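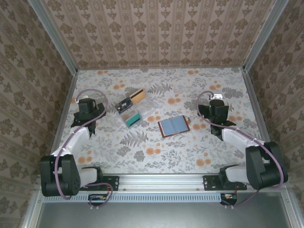
A clear plastic box and a small open book.

The Well at Kanlow

Janelle Rivera did not believe in the well, and she had told her aunt so on the phone, twice, before she agreed to drive out.

"You don't have to believe in it," her aunt said. "You just have to sign for your half."

So on Monday she took the day off and drove to Kanlow with a bag of almonds and the radio off. The farm had belonged to her grandfather, Symonenko, who had been called by his last name by everyone, including his wife. He had been dead since March. He had left the house to Janelle's aunt, the truck to a cousin, and the well to Janelle and a woman named Jamila Gamage, whom Janelle had never met.

A person could not leave somebody half a well. Janelle had said this to the lawyer, and the lawyer had said that in that county a person could.

The woman was already there when she pulled in. She was sitting on the tailgate of a green pickup, eating a boiled egg.

"You're the granddaughter," said Jamila Gamage. "You have his forehead."

"I'm told it's a common forehead."

Jamila seemed to think this over. She was sixty or so, in a man's canvas coat, and she folded the eggshell into a paper napkin and put the napkin in her pocket. Then she hopped down and started across the field without asking whether Janelle was coming.

The story, as it had been told at every Thanksgiving of Janelle's life, went like this. In the dry year, when the creek quit and the neighbors were trucking in water, Symonenko had walked out behind the barn with a forked peach branch and walked back an hour later with his hands bleeding. He dug where the branch had pulled. He hit water at 15 feet, sweet and cold, and it had never once gone down, not in the dry year and not in any year after. People came for it. They said it was good for the joints. A man from Dadar Road had supposedly thrown away his cane.

Janelle had asked, when she was eleven, what the man's name was. Her grandfather had passed her the potatoes.

"Were you there?" she asked now, to Jamila's back. "In the dry year?"

"I held the bucket."

"Did his hands bleed?"

"He had blisters. It was August and he'd been fixing fence all week."

That was more than anyone in the family had ever given her, and it made Janelle walk a little faster.

The well had a round stone wall that came up to her hip, and a plank lid with a cinder block on it. It was smaller than she remembered. Jamila moved the block with her foot and they slid the lid off between them. There was the smell, which she did remember, like pennies and the inside of a clay pot. She leaned over. The water was right there, close enough that she could see her own head against the sky.

"Okay," said Janelle. "So why doesn't it go down?"

"Why do you think?"

"High water table. A spring that feeds it. Or it does go down, and he didn't mention those years."

"He sold it, you know," Jamila said. "The water. In jugs. Your aunt won't have told you that."

Her aunt had not. Janelle put both hands on the wall.

"Around 3000 jugs, all told. He wrote each one down. Who took it and what was wrong with them. Bad hip. Bad sleep. Son won't call." She pulled a roll of papers out of the canvas coat, held with a rubber band that looked ready to give. "I was supposed to go back after and ask if it worked. That was my job. He paid me for it, a dollar a visit, and I was glad to get it."

"And?"

"And read it."

The wind was picking up and Janelle had to hold the pages flat against the stone. His handwriting she knew from birthday cards. It ran down the left side in pencil. On the right was a rounder hand, a girl's hand, in blue pen. Better. Same. Same. Worse, but fell on ice. Same. Better. Wouldn't come to the door. Same. Says better, but didn't look it.

She read four pages standing up. Then she turned back and read the first one again, because she had expected to feel pleased and was waiting for it to arrive.

"It's mostly same," she said.

"It's mostly same."

"Did he see this?"

"Every Sunday. He'd go down it with his finger." Jamila sat on the wall, sideways, one boot off the ground. "He thought I was asking wrong. Then he thought they were lying, to get out of paying. Then one winter he quit selling it and never said why, and after that he'd let anybody have it for nothing. The cane he made up later. I believe he'd gotten tired by then."

"There was no man on Dadar Road?"

"Oh, there was a man. Vedik. He had a cane. He had it at his funeral."

Janelle laughed, and then didn't know what to do with her face. A crow went over. She thought of the potatoes coming across the table, the bowl with the chip in it, and how he had looked at her while she took it from him. She had always thought he was angry. She tried it the other way now, and it didn't quite fit either.

"Why half?" she said. "Why not leave you the whole thing?"

"I've been chewing on that since March."

"Maybe he thought we'd get along."

"Maybe. He wasn't much of a judge of that." Jamila reached into the coat again and came out with another egg. She knocked it on the stone. "You want this? I've got salt in the truck."

Janelle was hungry, and the almonds were gone. She took the egg. Then she let the bucket down on its rope, mostly to see how far it would go, and hauled it up heavier than she was ready for, so that half of it went over her shoes. It was very cold. She drank some out of her hand.

"Well?" said Jamila.

"Tastes like water."

"Knee bothering you any? I saw you walking on it."

"A little," said Janelle. "Same."

Jamila took a blue pen out of her collar, and held out her hand for the page.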